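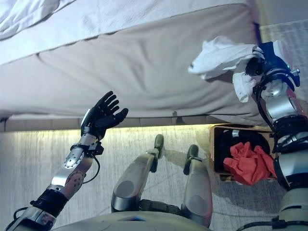
What must be in place before the robot is allowed to work in a bedroom with a person in the home?

A written room check signed on the same day, one trained person within reach of the stop button, and a speed limit that the operator cannot change alone.

These three conditions are now the first page of our rule book for home work, and most of this report explains how we came to them. The report covers the second period of the Dresby grant and is written for the program office at Keogh.

1. Work done since May

In May we had a draft of 14 pages which was taken mostly from our factory rules. It was not good for homes. It supposed a fence, a marked floor and workers with safety shoes. We have rewritten it for tidying and laundry tasks, and it is now nine pages. The trial operators at Girka read each version and sent us 558 comments in total. Many of them were about the same two paragraphs, on cloth and on hands, so we have written these two again from the beginning.

2. Rules for cloth

Cloth is more difficult for a rule than a cup or a box. It has no fixed shape, it can hang down from the gripper, and it can hide a cable or a small object. The present text says that the operator looks through the clothes before a session, empties the pockets, and keeps charging cables away from the bed. If a piece is caught, the arm must stop and open. It must not pull harder. The operator then frees the piece by hand with the arms in hold mode.

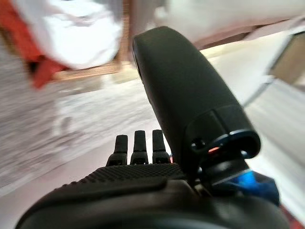
The paragraph on hands was also changed. Before, we had one force limit for all types of hand, and this was too simple. Now each type has its own sheet, with the limit for closing, the places where a finger can be pinched, and the list of what to inspect before work: covers, joints, cables and the indicator light. The sheet stays with the robot, and a hand without a sheet may not be used.

3. Session records

We have 875 session records in the Brirkesance log. Nine of them contain a stop made by the operator. We reviewed each of these with the person who pressed the button, and we ask that no stop is ever treated as a mistake in the evaluation of staff.

4. What is not finished

The rule for pets is still weak. The rule for night work is not written. We also need a decision from your office about visitors, because the consent form speaks only of residents. With your answer we can send the full text to Girka for the last reading.

Wednesday, October 8, 2025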